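Notes de l'orateur : Empiler dans un carré. Repérage, couleur et tolérances sur plateau bois
Atelier technique Flurndale, session de 14 h

Diapo 1 : titre
Laisser la diapo affichée pendant l'installation. Annoncer la durée et préciser que les questions sont prises à la fin, sauf sur les unités. Toutes les cotes sont en millimètres.

Diapo 2 : objet de l'exposé
L'exposé porte sur le poste de travail de l'exercice d'empilage : le plateau, le marquage et les blocs. La partie commande a fait l'objet de la session précédente et n'est pas reprise. Le cahier Jillbridge, distribué à l'entrée, contient le protocole complet ; renvoyer à la page 19 pour le schéma de marquage.
Rappeler l'énoncé : constituer une pile de blocs de couleurs différentes à l'intérieur d'un carré délimité au ruban. Un empilage est validé si aucun bloc ne touche le ruban et si la pile tient sans contact extérieur.

Diapo 3 : le plateau
Plateau en bois clair, fil long. Trois points à développer.
Le fil donne une direction dominante, utile pour l'opérateur qui aligne à l'œil, gênante pour tout traitement fondé sur les contours. Les veines sombres produisent des segments parasites de faible contraste. Un seuil trop bas les retient, un seuil trop haut perd l'arête basse des blocs foncés.
La teinte chaude du bois réduit l'écart avec le jaune et l'orange. L'écart reste confortable avec le vert et le magenta.
Planéité : vérifiée à la règle sur les deux diagonales du carré avant chaque série. Ne pas poncer entre deux séries, l'état de surface change et les essais ne sont plus comparables.

Diapo 4 : le marquage
Ruban noir, quatre bandes, centre ouvert. Insister sur la largeur des bandes : un ruban étroit se confond avec une ombre, un ruban large reste lisible même lorsqu'un bloc en masque une partie.
L'orientation du carré est libre. La référence est le bord intérieur du ruban. Les premières grilles d'évaluation mentionnaient le bord extérieur ; si quelqu'un a encore cette version, la faire remplacer.
Pose : une bande d'un seul tenant par côté, coupe franche, recouvrement aux angles. Pas de raccord au milieu d'un côté.

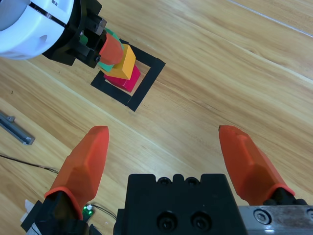 Fig. 1. Bloc rouge orangé tenu au-dessus de la pile, carré de ruban noir sur plateau bois.

Diapo 5 : lecture de la figure 1
Laisser quelques secondes de lecture avant de parler.
Faire repérer le magenta en bas et le jaune posé dessus. Le vert d'eau n'apparaît que par fragments autour du bloc tenu. À partir de cette seule vue, ne pas se prononcer sur sa position exacte dans l'empilage. C'est le cas typique d'occultation discuté en diapo 7.
Faire observer la différence entre les faces du jaune : l'une claire, l'autre nettement plus dorée. Même bloc, même couleur nominale. Une segmentation sur la seule luminosité risque de le couper en deux.
Le bloc tenu est incliné, extrémité arrondie vers le bas. Rappeler que le protocole demande une face d'appui plane au moment du lâcher et que l'inclinaison doit être corrigée avant contact. Une vue isolée ne permet pas de conclure sur la suite du geste.

Diapo 6 : les couleurs
Expliquer le choix du jeu. Critère principal : séparation en teinte, mesurée sous l'éclairage de la salle et non sous lumière normalisée. La paire la plus délicate est rouge orangé et magenta. Les deux restent séparables, mais la marge diminue quand la lumière est chaude.
Présenter le tableau issu de la campagne Baltico : 2461 vues annotées à la main, dont plus de 2000 retenues après contrôle. Les vues écartées le sont pour flou ou annotation incomplète. Ne pas commenter ligne par ligne, le tableau figure dans le cahier.
Question prévisible : pourquoi ne pas marquer les blocs d'un motif ? Réponse : le motif n'est lisible que sur les faces visibles et introduit une dépendance à l'orientation. La couleur pleine reste exploitable sur un coin de quelques pixels.

Diapo 7 : occultations
Définir l'occultation partielle : au moins une face du bloc identifiable en teinte, contour incomplet. Définir l'occultation forte : fragments disjoints.
En occultation forte, consigne d'annotation : un seul identifiant pour tous les fragments de même teinte, à condition que le jeu ne comporte qu'un bloc de cette couleur. Les nuances dues à l'ombre ne créent pas de nouvel identifiant.
Ne pas compléter les contours cachés. Les contours extrapolés ont dégradé l'estimation de hauteur sur la première campagne, l'erreur se reportant d'un étage à l'autre.

Diapo 8 : stabilité de la pile
Tolérance de décalage entre deux blocs successifs : 2 mm. Au-delà, la pile peut tenir, mais l'essai est classé hors protocole.
Les décalages se cumulent s'ils sont de même sens. Contrôler la projection du centre de gravité de la partie supérieure sur la face d'appui, à chaque étage.
Mentionner l'essai Hirose : décalages alternés volontaires, pile à l'aplomb moyen correct, résultat accepté en stabilité et refusé en alignement. Les deux notes sont indépendantes.

Diapo 9 : remise en état du poste
Blocs retirés par le haut, un par un. Essuyage à sec du plateau, contrôle du ruban aux angles, remplacement de la bande entière en cas de décollement. Consigner le remplacement sur la fiche de série.

Diapo 10 : questions
Garder la figure 1 en réserve, elle sert pour presque toutes les questions sur la teinte. Les fiches de série vierges sont à retirer à la table du fond.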